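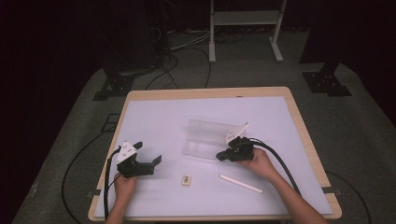

Etow clear desk box – review after a summer of use

Price paid: £6 for one, £17 for a set of three
Bought from: Kapoor, the stationers on the Florndale retail park
Rating: 4 out of 5

I bought the single box first, in June, and went back for the set of three in August, so I have four of them now. They are plain rectangular boxes in clear plastic with no lid, meant for the odds and ends that collect on a desk or a craft table. Mine hold erasers, chalk, pencil stubs, glue sticks and the small clips that otherwise end up in the carpet.

The plastic is very clear. On a pale surface you can lose sight of the box altogether except for the edges and a bit of shine where the light catches it. I like that, as I don't want coloured tubs all over the table, but I have put my elbow into it twice. If you work on white paper or foam board you may want to stick a strip of tape along the rim. On a dark desk it's easy enough to see.

It stands flat and doesn't rock. The base has no feet or rubber pads, so it slides if you knock it. On bare wood it travels a fair way. On foam board it grips a little better, and I've taken to keeping a sheet down for that reason as well as to save the table from glue. When the box is empty one hand isn't always enough to drop something in at the end without pushing the whole thing along, and I usually steady the other side. Once there's some weight in the bottom this stops being a problem.

Chalk fits well. A full stick lies flat along the length of the box with room to spare, and you can get a good layer in before they start to sit across each other. Chalk dust shows up badly on the inside, though. It wipes off with a damp cloth but gets into the corners, which are quite sharp, and I use a cotton bud for those. Don't use a scouring pad. I did, on the first one, and it has a cloudy patch on one side that won't come out.

Small erasers are fine too. The paper sleeves stay readable through the side, so I can see what I've got left. I'd keep erasers out of the sun in these. The box by the window had one stuck to the bottom by the end of August and it left a mark when I prised it off. I believe that is a known thing with soft erasers and hard plastic, so I won't take a star off for it.

Compared with the Tesen tray, which I had before:

The Tesen has dividers and the Etow doesn't. The Tesen is heavier and stays where you put it. The Etow is easier to wash, easier to see into and cheaper. The Tesen dividers also came loose on mine within a few months, and I ended up taking them out and using it as an open tray anyway. If you want things kept strictly apart, buy several small boxes instead of one with dividers.

Strength is all right for the money. One of the set went off the edge of the table onto carpet and was fine. I wouldn't like to try it on a tiled floor – the sides are thin and they flex if you squeeze them.

The packaging was a cardboard sleeve and a price sticker on the base. The sticker left glue behind on all four. White spirit shifted it, but it was a nuisance.

I've taken one star off for the sliding and the sticker. A set of stick-on pads would cure the first, and I have some on order. I'd buy the set of three and skip the single.

50 people found this review helpful
6 comments
1322 views
Share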